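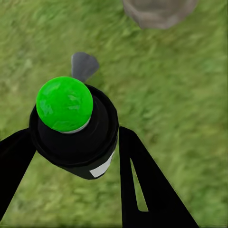 Section B: Simulator and arms, before anyone drives

Widau Robotics Club, garden task. Checked on Tue 1 February, both driving stations.

Please work down this in order and write something in the comment line even if all you write is "fine". I do read them, and a sheet with a few grumbles on it is worth far more to me in June than a row of ticks!

B1. Chairs, cables and drinks sorted
OK
Comment: The long lead to station two is taped down again, and the tape goes right under the door this time, so please don't peel it up to borrow it. Bottles with lids are welcome on the window sill. Everything else stays in the corridor.

B2. Hand controllers strapped on, straps not frayed
OK, one replaced
Comment: Left strap on the Sorrentino set had gone thin by the buckle and I've swapped it for the spare, which leaves us with no spare. Our younger drivers do swing their arms about when they reach for something down on the grass, and there is a real wall behind station one, however lovely and open the garden looks on the screen.

B3. Clear space around the driver
OK
Comment: Two big steps each way, measured with the smallest person in the room doing the stepping.

B4. Garden scene loads with fence, trees and lawn all present
OK
Comment: Slow on station two (long enough to go and find your glasses) but everything arrived. If a stretch of fence is missing, close it and load again before you drive.
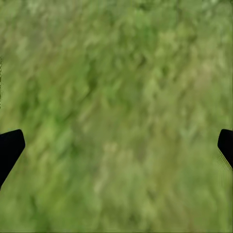 B5. Grippers open and close fully on both sides
OK with a note
Comment: Do this one high up, well clear of the ground, and do it slowly, left first and then right. I ask for five goes a side and I know most of you do two. The right one was lagging a little behind the trigger in December and I couldn't make it do it again today, so I've left the note on the sheet and would be grateful if whoever drives next would keep an eye on it.

B6. Stop key works from any pose
OK
Comment: Tested with the arms up, with the arms down by the grass and with one of each. The helper presses it, not the driver, and the driver shouldn't be told when it's coming – we want to know that the person in the other chair can reach it.

B7. Speed limit set to the practice value
NOT OK, put right
Comment: Somebody had left Imus on the competition setting. I'm not cross, I've done it myself, but a new driver who meets that speed first will feel quite queasy. The practice value is 30. It's written on the card stuck to the monitor, and I've gone over it in thicker pen.

B8. Approach to the tree trunk
OK with a note
Comment: Come up to it with one gripper forward and keep the other well out to the side. Stop short, look, and then move again. I had a good three tries before I was happy with mine, and I've had plenty of practice!

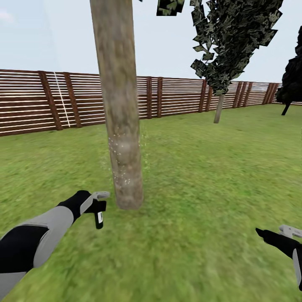 Settimio Mazza asks whether B8 could be done before B7 for the returning drivers, as they know the tree well enough by now and the queue at station one gets long. He adds that on the Stelska garden last year the same approach was signed off once a term and there was never any trouble with it.

I've thought about this, Settimio, and I'd like to keep the order for now, though I do take the point about the queue. What we could do is let returning drivers share a sheet, two names to a page, and I've put a pile of those in the tray.

B9. Parking the arms at the end of a turn
OK
Comment: Both arms forward, grippers open and empty, off the grass. Then hands still, then straps off. Please don't take the straps off first and wave at your friends.
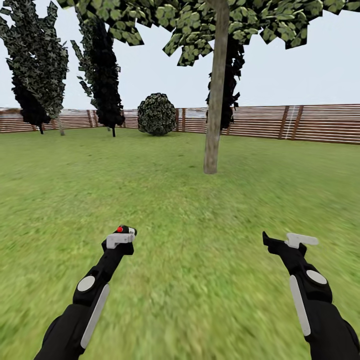 B9: both arms over the lawn, grippers open.

B10. Screen breaks
OK
Comment: Ten minutes driving, then swap. Anyone who feels giddy sits down with a biscuit and has their turn later, and it doesn't count against them.

B11. Run saved and log filled in
NOT OK
Comment: Run 56 has no driver's name against it. If it was you, pop your initials in.

Outstanding: one new strap to order, name for run 56, right gripper to be watched.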